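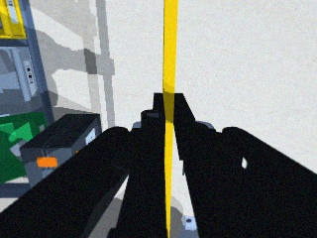
What changed on the returns bench

I have worked in returns at Hodura for nine years. We take back tool cases, storage bins and small hardware that customers send in, sort them, and decide what goes back on a shelf and what goes out for parts. For most of that time the sorting was done by people standing at a bench. Since November a good part of it has been done by arms, and a few people have asked me what that is like, so I am writing it down.

First, the planning. Every new item type gets tried out in simulation before anything on the real bench changes. The software is called Bralturus and it draws a room with a table, the arms and whatever objects we ask for. I was never trained on anything like it. Marleny Inga, who runs our shift, put two of us from the bench on it because we know how the returns come in – stacked wrong, lids up, one thing leaning on another. The engineers from Betancur know the arms. They did not know that people send things back inside other things.

So part of my day now is sitting down. I set up a crate, put a few objects in and next to it, and watch what the gripper does when it comes in from above. If the fingers come down too close to a rail, I write that up. If an upright box is standing right against the crate, I write that up too, and the next day I move it over a little and run it again. It is slow work and some of it is dull. My back is better than it was.

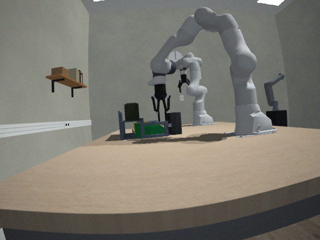
The pay question came up early. When the job titles changed, the bench people were moved to a grade called cell operator, and it took 7 weeks for the office at Wisside to put the new rate through. We got the back pay. I would have liked to have it in writing before the change, and I said so at the meeting. If your workplace is about to do this, ask for the grade and the rate before you ask about the machines.

Nobody on my shift was let go. Two people left on their own. One wanted to stay on her feet and moved over to receiving. The other did not like being the person who gets called when an arm stops, and I understand that. On the old bench, if you had a bad hour, the pile got a bit higher and you caught up after lunch. Now when the cell stops there is a light and a log entry, and someone wants to know the cause. The log does not say who was at fault, but it has your initials on it.

The talking is different as well. Four of us used to stand shoulder to shoulder and you heard about everybody's kids. An operator's station is set up for one person. Marleny moved the break so that both ends of the floor take it together, and that helped more than I expected.

There are things the arms still do not get. Anything with a strap comes to us. Anything with a broken latch comes to us, and so does a box that has been taped shut by someone in a hurry. By our own count on the shift sheet, 80 items came to the hand bench one day last week, and that was a normal day. I like those hours. You pick a thing up, you turn it over, you can tell from the weight that there is still something in it.

We start on the evening shift changeover next, with one operator covering two cells. I have asked for a second person on the floor during that hour and am waiting to hear. I will post again when I have an answer.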